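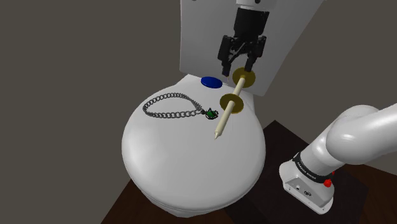

*A gripper with two fingers holds a long wooden rod over a toilet lid. Everything in this room was made by a computer.*

# How Do You Choose a Hand for a Robot?

A robot arm can bend, turn and reach. To pick something up, it needs a tool on the end. The tool is called a gripper, and it does the job of a hand.

There are many kinds of grippers. Some have fingers. Some have a rubber cup that sticks to smooth things with suction. Some have a soft bag full of grains that goes stiff when the air is pumped out. People who build robots have to decide which one to use, and they often find out by testing.

## The simplest fingers

The gripper in the picture is a parallel-jaw gripper. "Parallel" means that the two fingers stay side by side, like the rails of a train track. They slide toward each other to close and away from each other to open. They do not curl the way your fingers do.

You can try this at home. Hold out your thumb and first finger and keep them both straight. Now pick up a pencil. That is fairly easy. Then try to pick up a necklace and lay it down in a neat circle. The chain bends in every direction, and the part you are not holding goes wherever it likes.

A pencil and a wooden rod are stiff. If you move one end, the other end moves too. A robot can work out where the tip will be, even when the tip is a long way from the fingers. A chain is harder, because each link can turn a little.

## Testing inside a computer

Duangjai Kaewsai compares grippers for a project named Prilby. Her tests take place in a simulation. A simulation is a make-believe world in a computer that follows rules copied from the real one. Things in it have weight, they fall, and they bump into each other.

Each gripper in Prilby gets 50 tries at a task. After every try the objects go back to a starting place, and the next try begins. In the real world a person would have to walk over and put the necklace back each time. In a simulation the computer can do it in less than a second.

The project has saved 1083 tries so far. For each one, Duangjai writes down three things:

- Did the fingers touch the right object first?
- Did the object slip?
- Did anything else get knocked out of place?

The third question matters when objects are close together. In the first picture, a necklace with a green pendant lies on the lid, and the tip of the rod is close to the pendant. A small mistake at the top of a long rod can become a bigger mistake at the tip.

## Looking from close up

A gripper test also needs a good view. A camera across the room can show the arm and the objects together, but small parts may be hard to see. A closer view shows the fingers and the chain much better. It leaves out most of the room.
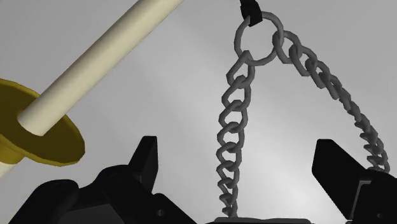
*A closer view. Two strands of chain hang from a ring, with the black fingers wide apart on either side.*

Look at the links of the chain. They have flat sides and corners, although a real chain might have smooth, round ones. Computers build shapes out of many small flat pieces. Using fewer pieces makes the shapes look chunky, and it gives the computer less work to do.

Léonie Jacquet looks after the cameras in Prilby. She tests the same task with different views and compares the results. A part of the gripper can block what is behind it, so she likes to use 2 views together. One can be far away and the other close.

## Does the best hand always win?

No gripper is best at everything. A suction cup is good with a flat box and poor with a chain, where the air gets in through the gaps. Straight fingers can hold a rod well, but a large ball may be too wide for them.

A simulation also makes mistakes. Real fingers can be dusty, and real wood can be rougher than the computer expects. A gripper that does well on the screen still has to be tried on a real arm with real objects.

## Try it yourself

Find 9 small things, such as a spoon, a sock, a coin and a piece of string. Pick up each one with two straight fingers. Then do it again with a pair of kitchen tongs. Make a chart with one row for each thing and mark which "gripper" worked better.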